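Search this site Search Go

Trarnetcombe Robotics Club
Project report: Teaching an arm to tidy up, in simulation, on a school laptop

We called the project Hukari, which was the name left over after the other teams had taken the good ones. The aim, as written on our proposal in October, was to train a simulated robot arm to clear a table by following typed instructions. The aim as practised was to get it to pick up fruit.

Why simulation

The club owns one real arm. It has three working joints and a fourth that works when it feels like it, and the senior team had it booked until the end of term. Simulation also has the advantage that dropping something doesn't cost anyone a mug. We used a simulator package that our supervisor already had set up, with the room, the arm and the household objects supplied, so nobody should give us credit for the cabinetry.

Method

Each trial started with the arm in its home position and a sentence such as "put the banana in the yellow basket". The policy then got control until it either did the job or ran out the clock. We began with a pretrained model and fine-tuned it on 300 demonstrations, driven by hand with a game controller. Driving a seven-joint arm with two thumbs is a skill, and you can tell from our early demonstrations that we didn't have it. Kravchuk, our name for the script that threw out bad ones, rejected so many in the first week that we lowered its standards. We have since been told this should be listed under Limitations, so it is there as well.

We kept the layout of the table fixed for the first batch and started shuffling objects in the second. The banana was our main target because it is long, curved and bright, and comes up at all sorts of angles. The puzzle cube was second. The Spam was meant to be third, but the gripper approached it from above every time with the fingers turned the wrong way, and we ran out of patience before it ran out of tins.

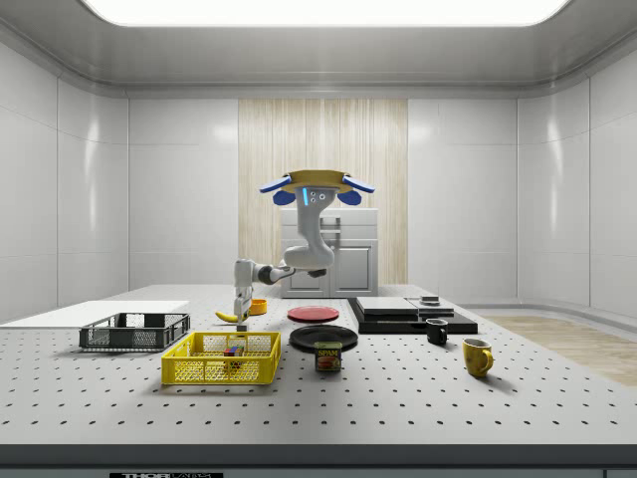 Nele Wouters wrote in the margin of our draft that a gripper over a banana is a plan and a banana in a basket is a result, and could we please say which one we were reporting. She was right. The draft counted a "reach" as a success if the fingers ended up above the correct object, which made our numbers look marvellous. We went back through the logs and scored everything again, counting only trials where the object finished inside the named container and stayed there.

Results

Over the whole project we ran 3,673 trials, most of them overnight with the laptop propped on two rulers so the fan could breathe. Under the old scoring we were geniuses. Under the new scoring the banana went into the basket in roughly a third of the trials where it was asked for, and the cube did a bit worse. Instructions naming a colour worked better than instructions naming a position. "The mug on the right" was a coin toss, given that both mugs were on the right, and we accept that one as our own fault.

The most common failure was closing the gripper too early, a centimetre or so above the object, then carrying nothing to the basket with great care and letting go of it. Slowing the last part of the descent helped. Adding a second camera view helped more, although it doubled the training time.

Limitations

One room, one arm, one kind of light. See also Kravchuk, above.

Next term

We want to try the same policy on the real arm, if the Fondanari team ever gives it back.

Comments (3)

Priya: Did you try randomising the lighting? Ours fell apart as soon as someone opened a blind.

Mr T: Good report. Please return the rulers.

jonah_k: We are giving it back. The fourth joint is now the third joint.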